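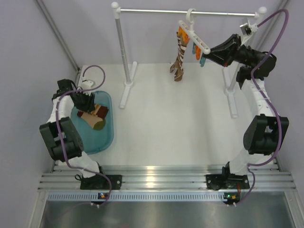
Figure 2. Sock-hanging task during a two-arm demonstration. Right arm on the hanger, left arm at the tray.

5 Recording a demonstration by remote control

This section covers teaching a two-arm task on the Vamonix bench with the Hikidbridge hand controllers. The sock-hanging task is used throughout. Complete the homing procedure in section 4 before you start.

5.1 Preparing the work surface

1. Stand the clothes rack towards the back of the work surface with both feet flat. Check that the hanging bar does not rock when pressed lightly at either end.
2. Hook the clip hanger over the bar. Turn it so that its long body runs along the bar and the right end can be reached by the right arm.
3. Place the tray on the left side of the surface, within reach of the left arm.
4. Put a folded sock in the tray. If the task starts with one sock already hung, clip that sock to the left end of the hanger.
5. Check that the cables on both arms hang clear of the rack and the tray. Move each arm by hand to the limits of its reach and look for snagging at the elbow.

CAUTION: Do not move an arm by hand while the drives are enabled. Set the drive switch to OFF first.

Note: The start position of the sock should differ a little from one recording to the next. A model trained on a single position tends to fail when the tray is moved.

5.2 Taking control of the arms

1. Set the drive switch to ON and wait for the Ready message on the operator screen.
2. Hold one controller in each hand, in the same pose as the arm it drives. Left controller, left arm.
3. Squeeze and hold both enable triggers. The arms will now follow your hands.
4. Open and close each gripper once. If a gripper lags behind the trigger, stop and repeat the homing procedure.

CAUTION: Keep other people behind the floor line while the triggers are held. Releasing either trigger stops both arms at once – a sock or hanger in the gripper may stay under tension.

5.3 Recording the task

1. Press Record. Leave both arms still until the tone sounds.
2. Bring the right gripper up to the right end of the hanger and close it. Use this arm to steady the hanger only. Do not lift it off the bar.
3. Lower the left gripper into the tray over the sock and close it on the upper edge of the fold. Press down no further than is needed to catch the fabric.
4. Raise the sock clear of the tray before moving it sideways.
5. Present the edge of the sock to a free clothespin and clip it in place. The right arm may leave the hanger to work the clothespin once the hanger has stopped swinging.
6. Open the left gripper and draw it back slowly.
7. Return both arms to the rest pose and press Stop.

Keep to one steady pace. Long pauses are recorded as part of the task and will be repeated by the arms. If you drop the sock and recover it, keep the recording and mark it Recovery. If the hanger comes off the bar, press Stop and mark it Discard.

5.4 Checking and saving

1. Play the recording back at half speed. Both wrist views should show the gripper contact clearly.
2. Enter the operator name and the task code. The task code for sock hanging is WIKE-52.
3. Press Save. Recordings with fewer than 1000 time steps are rejected as incomplete. Those with more than 2000 are saved but flagged for review.

Note: Flagged recordings are held in the Review folder until a supervisor releases or deletes them. They are not used for training in the meantime.

5.5 Faults

Arm does not follow the controller: check that both enable triggers are held, then check the lights on the circuit board near the base of that arm.

Gripper closes but fabric slips: clean the fingertips with a dry cloth and grip nearer the fold.

Message E2, Joint limit: release both triggers, lower the controllers to waist height and take control again from step 3 of section 5.2.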